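Keslow Robotics Club Forum > Student Projects > Tabletop clear-off: what order should it pick in?

sorcha_od
Posted Sunday, October 4, 2026

Hi all, long post, sorry in advance! Our student team has the tabletop task for the Prillstead meet and we've been going back and forth over pick order since September. The rules give you 7 minutes to clear a can, a water bottle and a small flat packet off a piece of furniture, and the arm can start from either side. Usa wants to go nearest item first every time. I'd like to save the packet for last, since it's the one that scares me. 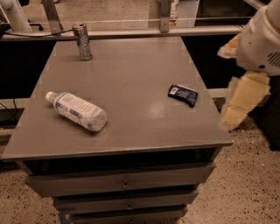

Anyway, my thinking is that if the packet goes badly we've at least banked the other two. Usa's thinking is that if you reach over the packet to get to the bottle you're asking to drag something along with you, and I can't say she's wrong. We have 1,076 practice runs logged and they don't settle it, mostly because we kept changing the starting layout (my fault, I was so excited to try things).

fabbri_a
Bottle first, please. A bottle on its side can roll, and once it rolls your whole plan is out the window. I coached the Skenau kids two seasons and we lost more points to rolling bottles than to everything else put together.

usa_t
Hello, I'm the Usa in question! Adelmo, I do like that, but ours lies at an angle and the arm comes in from the right, with the packet on the way. How did your kids get over there without brushing things?

fabbri_a
Lift high, travel, come straight down. Slow, I admit.

haruna_f
I'd have to disagree with the high lift. With 7 minutes on the clock you'll feel every one of those trips. I'm with Usa on nearest first. For the packet, have you tried coming in low and pinching across the short side? Soft padding on the fingers helps a lot there, though it hides the edge from you a bit.

sorcha_od
We've pinched the long way only, so that's going on the list for tomorrow, thank you!! Does the glare on a painted top bother anyone else's detector? Ours loves to find a fourth object in it.

kumiko_s
Ours did that too. We tilted the lamp and added 9 pictures of the bare top to the training set, and the ghost mostly went away. On order, I'd pick one and do fifty runs with the layout left alone, Sorcha :)

sorcha_od
Fair, fair. Nearest first it is, for fifty runs. I'll post the numbers in this thread, and Adelmo gets the next fifty.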